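Tags: data collection, imitation learning, hand-held gripper, calibration

Should failed grasps stay in the training set?

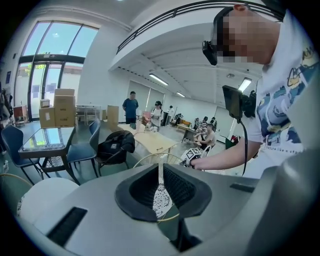
When you collect demonstrations with a hand-held gripper, do you keep the takes where the object slips or gets dropped, or do you delete them before training?

Keep them on disk but leave them out of the first training run. A plain imitation policy copies whatever it's shown, so a drop teaches it to drop. Label each failed take when it happens and you can decide later what to do with the file.

That was the short reply I got when I brought this up in the Poditz chat, and it makes sense as far as it goes. My trouble is with the takes in between. We are recording a pick and place task, and in a lot of them the person misses the first grasp, backs off, tries again and gets it. The end result is fine. If I throw all of those out I lose a big part of the set. If I keep them I worry the arm will learn to miss on purpose before it picks anything up.

We have 3 people recording and they each handle a miss differently. One of them stops and starts the take over, the other two just carry on. I'd like to give them all one rule before the next session. We train with Wekum, default settings, no reward signal of any kind.

Posted by Nghiêm, January

Ebenezer Tsikata

Keep the ones with a recovery in them. Your arm is going to miss sometimes no matter what you train on, and if every demonstration is perfect it has never seen what the view looks like after a miss. It will sit there or close on air. The second try is the useful part.

What I do is cut out the miss itself. Mark the point where the fingers have closed on nothing and start the clip just after that, so the clip begins in the bad position and ends with a good grasp. You keep the correction and drop the mistake. It's slow to do by hand, but if you log gripper width you can find most of the spots with a script. Look for the width going all the way to zero and then opening again. Check a handful by eye before you trust it, as thin objects will fool it.

For your three people, I would tell them to carry on after a miss and never restart. Give them a key or a pedal to tag the take. One press for a miss, two for a real failure where the object ends up on the floor. Don't ask them to remember it afterward.

Also look at whether one person is missing a lot more than the others. When we did this it came down to one tool where the tracking had shifted a little. We redid the calibration and threw away 24 takes that no amount of trimming would have saved. Compare people on the same object and the same table height, or the numbers don't mean much.

Tín Đàm

I'd go the other way if your set is small. With a small set every odd take counts for more. We tried mixing in recoveries on Prilmont early on and the arm got hesitant near the object. It would go in, come back out, go in again. We pulled them, trained on clean takes only, then added the trimmed recoveries back 7 at a time and tested after each batch. The hesitation didn't come back, so I think the trimming matters more than how many you have.

Agree on not restarting. Restarted takes tend to begin with the hand already close to the object and you end up with a lot of very similar starts.

One thing I'd add is to write the rule down with the date it took effect. We changed ours partway through and had no way to tell which takes were recorded under which rule.

someone_else_22

just delete them, disk space isn't free and you can always record more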